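4. Setting up a new wallet in Wendadetti

Applies to: Wendadetti desktop wallet, version 5
Last revised: April 7, 2018

This section covers creating a wallet, writing down the recovery phrase, and receiving a first deposit. If you already have a wallet from another program and want to move it over, skip to section 7, Restoring from a phrase or key file.

Before you start

You need a computer with 30 GB of free disk space if you plan to run the full node. The light client needs far less and can be installed on most laptops. You also need a pen and the recovery card from the back of this manual. A plain sheet of paper works too.

Close any screen sharing or remote support program before you continue. Do not set up a wallet on a shared or public computer.

4.1 Create the wallet

1. Open Wendadetti and wait for the start screen. On a first run this can take a minute while the program builds its folders.
2. Click New Wallet.
3. Choose Light or Full Node. You can change from Light to Full Node later under Settings > Network. Changing back requires a restart.
4. Type a name for the wallet. The name is stored only on your computer and can be edited at any time.
5. Enter a password and enter it again to confirm. The Next button stays gray until the two entries match.
6. Click Next.

Note: The password locks the wallet file on this computer. It is not the recovery phrase, and it cannot be used to restore the wallet on a different machine.

4.2 Write down the recovery phrase

The program now shows your recovery phrase, one word at a time. Use the arrow buttons to move forward and back.

1. Write each word on the card in the order shown. Include the number next to each word.
2. When you reach the last word, click Back to Start and check the whole list against the card.
3. Click I Have Written It Down.
4. The program asks for several words from different places in the list. Type them in lowercase.
5. If an entry is wrong, the phrase is shown again from the beginning. There is no limit on the number of tries.

CAUTION: Anyone who has the recovery phrase can spend everything in the wallet. Do not photograph it, save it in a text file, or email it to yourself. Our support staff will never ask for it.

Store the card somewhere dry and private. Many users keep a second copy in another building. If you split the phrase between two cards, label them so that you or a family member can put them back in the right order. 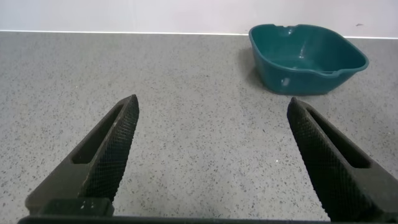 Once the phrase is confirmed, the main window opens with a balance of zero and a sync bar along the bottom. You can receive coins before the sync is complete, but the balance may not update until the bar is full.

4.3 Receive a first deposit

1. Click Receive. A new address is shown with a copy button beside it.
2. Click Copy and paste the address into the sending wallet or exchange.
3. Compare the first 5 and last 5 characters of the pasted address with the one in Wendadetti. Some malware replaces copied addresses.
4. Send a small test amount.
5. Wait for the transaction to appear under History. It is marked Pending at first and changes to Confirmed after 7 blocks.
6. Send the rest only after the test amount is confirmed.

Note: The waiting period is set under Settings > Security. Values lower than the default are allowed on the Jositz test network only.

CAUTION: Check that the sender is using the same network as your wallet. Coins sent over the wrong network may be lost, and we cannot reverse a transaction.

4.4 If something goes wrong

The sync bar does not move. Check your internet connection, then go to Settings > Network and click Choose Another Peer. If you use a firewall, allow the program through it.

Error 955 at startup. The wallet file is open in another copy of the program. Close all windows, wait a few seconds, and start again. If the message returns, restart the computer.

The deposit is not listed. Look up the address in a block explorer. If the transaction is there, click Rescan under Settings > Tools. Rescanning a full node can take several hours, and you should leave the computer on until it ends.

You forgot the password. Restore the wallet from the recovery phrase as described in section 7, then set a new password. Without the password or the phrase, the wallet cannot be opened.

For other problems, use Help > Send Report. Reports do not include your phrase, password, or addresses.

Section text: Irina Coman. Technical review: Kgomotso Buthelezi.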